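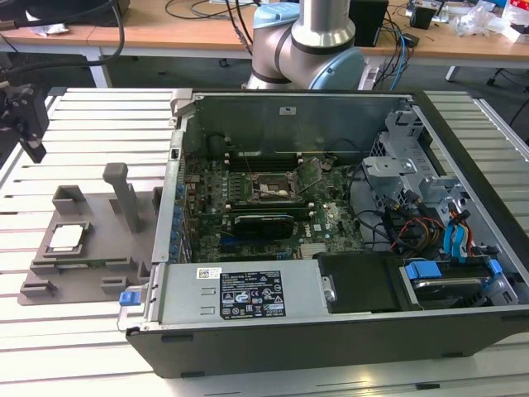 Koubek Computer Refurbishing Circle
Minutes of the monthly meeting, Apr 10, 2020

Minutes taken by Cherry Mae Panganiban

We got going a little after ten, once everyone had found a stool and the kettle had been passed along. Thank you to everybody who came in, and a special thank you to whoever brought the lemon bars, which were gone before we reached the second item. The minutes of the last meeting were read and accepted with one correction: the box of keyboards went to the Dirudberg library, and I had written the Dirudberg school. My apologies to both.

Desktop towers

Most of the morning went on the towers, as it usually does. The Donix office has let us have its old desktops and we talked over how far to strip each one before deciding whether it is worth rebuilding. Until now everyone has had their own way of going about it, and that is how we ended up in March with a drawer full of screws that fit nothing.

After a good long discussion we agreed on an order of work. The side panel comes off and the case goes down on its side on the bench with the open part up. The graphics card, if there is one, stays seated until the board has been looked over, and then comes out before anybody reaches for the power supply. Drive cages are to come out whole where they will, and the screws go in the lidded tub with the tower's slip of paper. Power and data cables stay with the case they came from, tied in one loop. We had a friendly disagreement over the tying. Some of us like twist ties and some like the cloth straps, and in the end we decided that either will do as long as it isn't tape, which leaves everything sticky by summer.

Processors took up the next while. They are being pulled and stored in the small trays, and that is fine, but several boards have gone onto the shelf with the socket left open and the plate standing up. The pins in there are very easy to bend and very hard to straighten (I speak as someone who has tried it with a sewing needle and a magnifying glass). From now on a board with an empty socket gets its plastic cover before it leaves the bench, and if there is no cover to be found, the plate gets closed gently and a note goes on the board. It was asked whether we could order spare covers. Agreed, and I will do it.

We also talked about Dell machines in particular. Members who have worked on them like how much comes apart without a screwdriver, but the boards and power supplies don't always swap happily with parts from other makers, so we will keep Dell parts on a shelf of their own. The bottom shelf by the window was offered and accepted. Please don't put the coffee cups there.

Power supplies

A reminder was given, kindly but firmly, that power supplies are not to be opened by anyone in this group, however tempting. If one fails on the tester it goes to the recycler closed up as it is. Please leave the labels on as well, as the recycler reads them. It was suggested that a failed unit get a strip of red tape across the socket, and everybody liked that.

Memory and drives

Memory sticks are to be sorted by type before they are sorted by size – we have been doing it the other way around and it makes for a lot of rummaging. Drives go straight into the locked cabinet until they have been wiped, and nothing leaves that cabinet without a line in the book. We went over the wiping steps again for the benefit of newer members, and I have put a fresh printed copy inside the cabinet door.

Money

We began the month with $1,548 in the account. The sale of scrap metal and cable to Himeo brought in $293, and a donation that came in with a very sweet handwritten card added a little more. After paying for thermal paste and the new tester we stand at $2,037, helped along by the refund on our room deposit. There was a round of applause for the card, which is now pinned over the sink. It was agreed to hold the money for the time being and look at a second anti-static mat when we see what the recycler pays us.

Other business

The vacuum bags are the wrong size again. I will take them back.

We were asked whether members may buy a finished tower for their own families. Yes, at the same price as anyone else, with a limit of 2 per household.

Jobs taken on

Spare socket covers, vacuum bags and a roll of red tape: Cherry Mae.
Clearing the bottom shelf by the window: everyone, before leaving today.
Labels for the memory boxes: held over to May, when the label maker is back.

The meeting closed at noon and several people stayed on to finish what they had open on the benches. The next meeting will be in May, at the same hour, and the date will go up on the door.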